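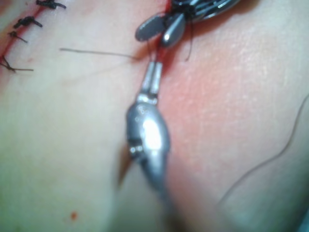

Can you build a stitching robot in a shared workshop?

Parts of one, if you already own good instruments and have plenty of spare evenings. A machine that could be let near a patient is a different matter, and the group in this story has not built one.

Bokdale workshop claims its robot can sew
2026-09-19

Members of the Lalteo shared workshop in Bokdale say they have built a working stitching robot out of second-hand surgical instruments, hobby motors and a control box soldered on the premises. The claim went up on the workshop's own page earlier this month under the heading "Surgery for everyone", and has since been passed round a good deal more than the notes that came with it. The notes are less exciting.

What the group has is a pair of slim metal instruments, each driven by its own set of motors and moved by a person sitting at two hand controllers. A camera rides close to the working end. The operator watches a screen and moves their hands, and the tips follow. Nothing is decided by the machine. When the page says the robot "ties its own knots", it means that a member ties them through it.

Kausar Awan, who led the build and works as an electronics repairer, accepted that the wording could have been better.

"Someone got keen with the headline," Awan said. "It's a remote pair of hands. I've said that to anyone who has asked, but I didn't write the page."

The stitching itself looks tidy enough. Black knots sit on a red line across a pale, skin-like surface, pulled tight, and the ends on the upper ones have been trimmed short. At the time the picture was taken the slender jaws of one instrument were close to the line, with a thread hanging from the other. What the page does not give is any idea of how many attempts were thrown away before that one, or who was at the controls.

Awan put the time for a single knot at 45 seconds "on a good night". Asked about a bad night, Awan laughed and said the thread usually came off the jaw, and then you went and put the kettle on.

The motors and gearing came from Krajčí, a small parts seller that the workshop has used before for its engraving machine. The instruments were bought used in a mixed lot. They were designed to be turned by cables from a drive unit the group did not have, so the members made their own, and most of the work over the past eight months seems to have gone into that. It is the best part of the project and gets one line on the page.

There is still slack in the cables. Awan said the tips can wander when the wrist joint is turned a long way over, and that the operator learns to allow for it. The group has no force sensing, so whoever is at the controls has to judge by eye how hard the jaws are pressing. There is a stop switch, fitted after a member of the workshop complained that the first version could only be halted at the wall socket.

Costs are harder to pin down. The page says the whole thing was done for "the price of a decent bicycle". A parts list pinned up in the workshop runs to well beyond that, even before counting the instruments, which are entered as "already had". Nor does it include the 3D printing, the tools or anybody's time. Members pay £40 a month to use the space, and the build has taken up one of the larger benches for most of this year. Not everyone at Lalteo is pleased about that.

The group now wants to raise money for a second arm set and a better camera. It also talks of lending the machine to colleges for training, and has named Gravonton, a maker of teaching equipment, as a firm it would like to approach. No approach has been made yet. Awan said a letter had been drafted and was "somewhere in the shared folder".

As for training, the case has still to be made. A student can learn to tie a knot by hand with a needle holder, a bit of thread and a practice pad, all of which cost very little and do not need their cables tightening. Learning on a remote system makes sense for those who will go on to use one, but they will be using a commercial system with different controls. Whether skill on the Lalteo rig would carry over to it has not been tested by anyone. Awan agreed, and said the group would "love to find out".

The page has had over 110 comments. A fair number are from people asking when they can buy one. Several ask if the plans will be released, and the answer so far is that the drawings for the drive unit will be, once someone has cleaned them up. The control software will follow if the member who wrote it can be talked into it.

The heading had been changed by the time we went to press. It now reads "Towards surgery for everyone".

Lalteo plans an open evening before the end of September at which visitors will be able to try the hand controllers. Places are to be booked through the workshop, and the machine will be set up with foam blocks and thick cord.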